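Amska poly mailers — the white and gray ones

I've sold these in my little packing shop since May, and I still reach for them before anything else on the shelf. They come 517 to a carton (odd number, I know!), they're light, and they don't mind being stuffed into a crate with a bunch of other parcels.

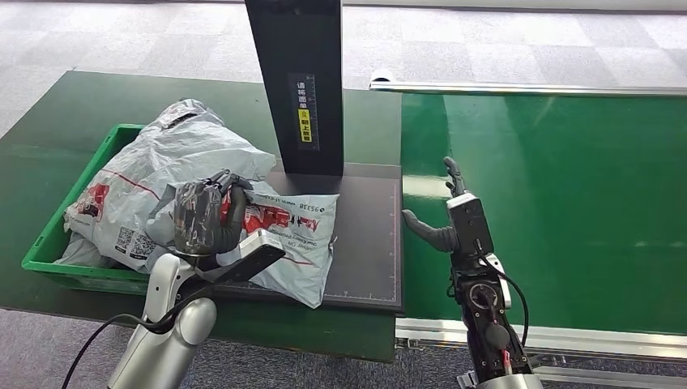 Baidoo Crafts wrote in to ask if they take a label well, and they do — just press out the creases before you stick it down, or your barcode goes wavy.

If you're shipping sweaters or anything squishy, go up a size. I pack mine fairly full, squeeze the air out and fold the corners under so they don't snag. For color I also carry the Drorer mailers in red, same price, a little shinier, and very easy to pick out of a pile of white ones.

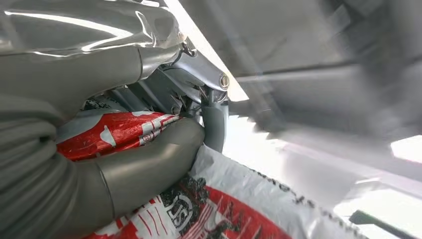 One reader wanted to know whether the red rubs off on lighter bags, and whether I'd mix the two in one order. I've had no marks so far, and yes, I'll happily split a carton between colors. Orders over 1000 bags get 2 rolls of Drata tape thrown in!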